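Home | Notebook | Stores | Bookings | Contact
Print this page | E-mail this entry

14th June
Posted by the bench two keeper

Plates, then. I said in the last entry that I'd get round to the plates, and I have, and it has eaten most of the day, so anyone waiting for the hinge write-up will have to hang on a bit longer (sorry!).

For those who haven't been following, Galton is our tableware job, and at the moment it's all about how plates sit in a drying rack. How they lean, what they touch, which ones get scratched, which ones you can get back out without clattering all the rest. I thought it would be dull. It isn't dull at all, I've got quite attached to the rack.

Started by clearing the white table and giving it a wipe, though it never really comes clean -- there's always a bit of grit from somewhere, and I've stopped fighting it. Then I got the box of coloured plates down from the top shelf. These are the Holow ones, the mixed colours, and I do like having them in different colours because you can say "the pink one" to somebody across the room and they know what you mean. With the old white set we had to put stickers on the backs, and the stickers came off in the sink and blocked the plughole. Twice. Never again.

First go was the rack loaded in whatever order they came out of the box, which put two very similar blues next to each other. Perfectly fine for drying crockery and hopeless for me, as I couldn't tell from my own scribbles which one I'd been writing about. So I took the lot out and began again, this time mixing lights and darks. Much better. I'd like us all to stick with mixing them from now on, please, even if you're only borrowing the rack for five minutes.

Second go, pink at the front. I left the green one out flat on the table so I'd have a plate to compare against and also, if I'm truthful, because I like it best.

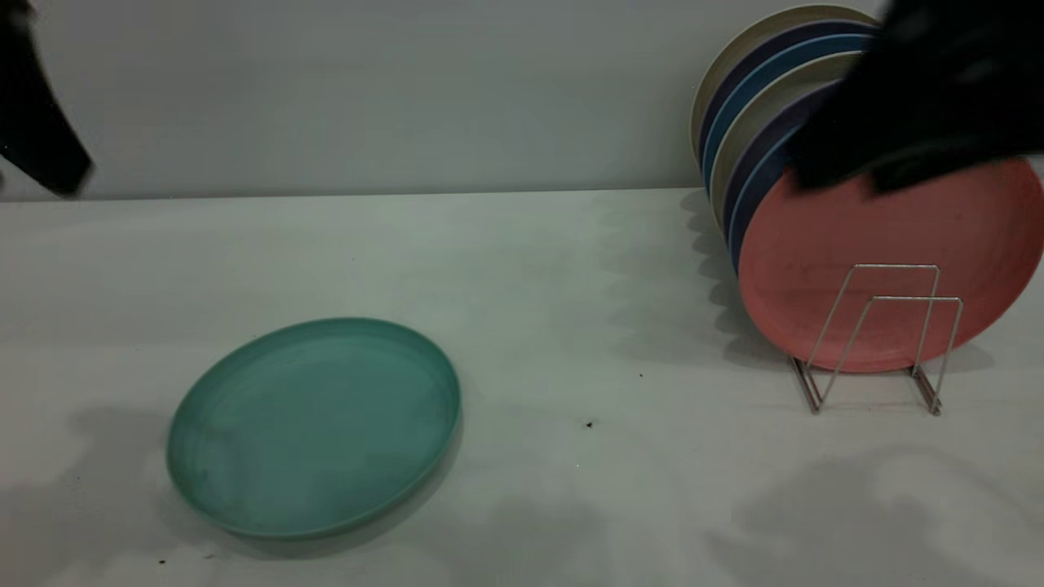
Galton, second loading. Pink at the front, cream in among the blues, green one flat on the table.

I'm pleased with how they fan out. Every plate stands a touch further back than its neighbour, so you get a stripe of each rim and can pick out the one you're after. What I don't care for is the lean. Plates in this rack want to tip, and once the front one has settled at an angle the rest follow it. I tried nudging them upright by hand and they stayed put until I knocked the table with my hip, and then over they went again to where they'd been before. Nothing broken. One loud noise, one dirty look from the far bench.

Measured the gap at the top of the rods while I had it empty. The tape said 25 mm, which seems generous for plates as thin as these, and I think that's the whole trouble. A fatter plate would fill the slot and stand up straight. A thin one has all that room to flop about in. The Morelli rack, the one we sent back in February, was a lot tighter, and I remember moaning that you had to shove to get anything into it. So I've now complained about both kinds and I stand by both complaints.

On scuffs. The pink one has a scattering of faint marks on its face, and the green one has faint marks and some streaks on the inside, plus a smudgy look that I'd put down to fingers. I rubbed at the green with a damp cloth, then with a drop of washing-up liquid, and some of the smudge shifted but the streaks didn't budge. I don't know when they got there. We never wrote down what state the plates were in when they arrived, and that's my fault as much as anybody's. I've started a page for it at the back of the paper book, one line per plate, and I'd be grateful if whoever uses them next would add to it (pencil please, the pen goes through).

Sums, such as they are. I did 80 lifts altogether today, in and out, over both loadings. In 58 of them the plate came away cleanly. The rest were clinks, meaning it touched the next one along hard enough for me to hear it from my stool. Most of the clinks were from the middle of the row, which I'd expected, and a surprising number were from the very back, which I hadn't. I'd have thought the back plate would be the easy one, having a neighbour on one side only. Might be the lean again. Might be me getting tired, as I did the back ones last both times. Next time I'll do them first and see.

I also had a go with a folded tea towel under the rack feet to stop it sliding on the table top. It did stop the sliding. It also made the whole thing wobble like a jelly, so out it came. If anyone has a bit of thin rubber mat going spare, a piece the size of a place mat would be plenty, leave it in my tray.

The Bimitz bowls turned up while I was in the middle of all this and I haven't opened them. They're under the window. Please don't use them for biscuits before I've had a chance to look them over -- I know what this lab is like with a new bowl.

Things I want to do next, in no real order. Load every other slot and see whether the lean gets better or worse with the extra space. Turn the plates round to face the opposite way. Try the green one in the pink one's place, so I can find out whether the front plate sets the angle for all the others or whether it's simply how the rods are bent. And I want to borrow the thick stoneware plates from the kitchen for an hour, after lunch, when no one needs them. I'll wash them before they go back.

Left the rack on the table with the plates still in it. If you need the space, lift the plates out one at a time and lay them flat on the shelf with a sheet of kitchen roll between each. Please don't carry the loaded rack. I tried that on the old one and I can still hear it.

Kettle's been descaled, by the way.

Previous entry | Next entry | Back to notebook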